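From the toy library: bricks, bases and a table that has seen some paint

The building brick collection is back on the shelves after its January sort, and most of it can be borrowed again from Friday. Members who had bricks on reserve should have had a message. If yours hasn't come, ask at the desk, as we had a few old phone numbers on file and may not have reached everybody.

For anyone who missed the last newsletter, the bricks had got into a poor state. Sets had been coming back mixed for a long time, and we had carried on lending them out mixed. By Christmas there were tubs labelled Farm with no animals in them and a tub labelled Small Train which held one wheel base and a large number of roofs. Vusumuzi Oosthuizen took the lot down to the back room and spent most of two weeks on it, with help on the Saturdays from whoever was in.

The final figure was 1002 bricks. That is the chunky kind for small hands only. The small bricks for older children are kept separately and have not been touched yet. Of the large ones, 17 were cracked or had been chewed past use and have gone. Everything else has been through warm water and washing-up liquid, rinsed, and left on towels overnight. Please do not put them in the dishwasher at home. We know people do, and most survive it, but the ones with printed faces come out blank.

The new tubs

There are now eight tubs, up from five. Each has a card taped inside the lid saying what should be there. The cards give colours and sizes, so a quick check takes a couple of minutes. Three of the tubs are plain bricks, mostly red, green, blue and yellow, and these are meant for children who are just starting to push things together. Two are for building and vehicles, with the wheel bases shared out between them. One is animals and fences. One is the Van der Merwe tub, named after the family who gave us the bricks in it, which are older and a slightly different shade from the rest. They fit everything else well enough, but we would like them kept together. The last tub is odds and ends and can be borrowed free alongside any other.

The odds and ends tub includes the smooth pieces, the ones without studs. We nearly got rid of these. Several parents had said they were no use because nothing would clip on top. Then we watched what the children did with them at the Wednesday drop-in, and they were the first to go. They get used as roads, beds, counters in shops and, for one whole morning, as toast. They are staying.

Wumix, the shop on the corner by the bus stop, let us have the tubs at cost and cut new lids for the two that arrived without. Thank you to them. The lids are stiff at first — press the short sides down before the long ones.

Loans are the same as before: two tubs per family at a time, three weeks, and you can renew once by phone if no one is waiting. There is no fine for a missing brick. If you find one under the sofa months later, drop it through the letterbox in an envelope and we will work out where it goes.

Ideas for very young builders

We were asked for a few things to do with bricks that are not towers. Towers are fine, but some children get cross when they fall, and others only want to knock them down, which is hard on a brother or sister who is still building.

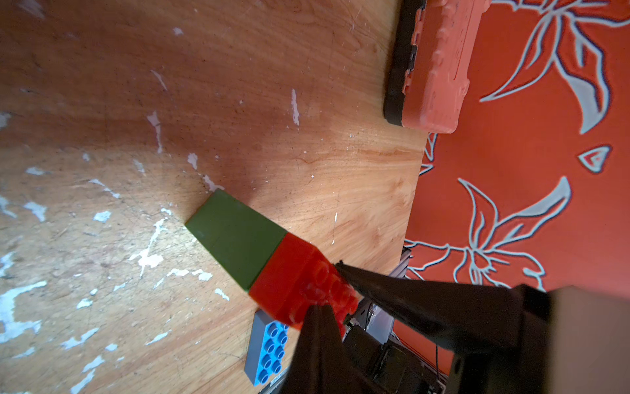

Lines are a good place to start. Laying bricks flat on a table, end to end, needs no pressing at all, so a child of eighteen months can do it without help. Start with two and ask for the next one. A change of colour at each join makes it easy for them to see where one brick stops and the next begins, as with the green and the red. It doesn't matter if one has studs on top and the other is smooth. Once there are five or six in a row, a small car or an animal can go along beside it. Older children can try to make the line turn a corner, or reach from one side of the table to the other, and then guess how many bricks it took.

Sorting is the other one that goes down well. Put out a few bowls or saucepans and a heap of bricks, and leave them to it. They may sort by colour, or by size, or by something you can't work out. Leave the smallest pieces out of the heap if there is a baby about.

Pressing together takes more strength than adults remember. If a child is struggling, put the bottom brick on the floor or a firm table and hold it still while they push down on the top one. Carpet gives too much. For pulling apart, show them how to rock the top brick from side to side instead of tugging it.

A word about the table

Someone has asked whether the plywood top can be sanded. It has white paint on it in patches and a good many scratches. The paint doesn't stop anybody playing and we would sooner spend money on toys, but if a member has a sander and a free afternoon, we would take up the offer. We would need the table back by the Wednesday after.

Still wanted

We are short of wheel bases, fences and anything that works as a door or a window. Plain red and green bricks we have plenty of. If you are clearing out, please bring bricks unwashed if that is easier, as we wash everything again when it arrives. We can't take electronic sets.

The collection box at the Ovville hall is still there, just inside the side entrance, and is emptied on Mondays. The one at Rirnetti has moved from the counter to the shelf near the door, so don't hand bags over the till as the staff have nowhere to put them.

The small bricks will be sorted next. Vusumuzi would like it known that he is not doing those on his own. If you can spare a Saturday morning, put your name on the sheet by the kettle.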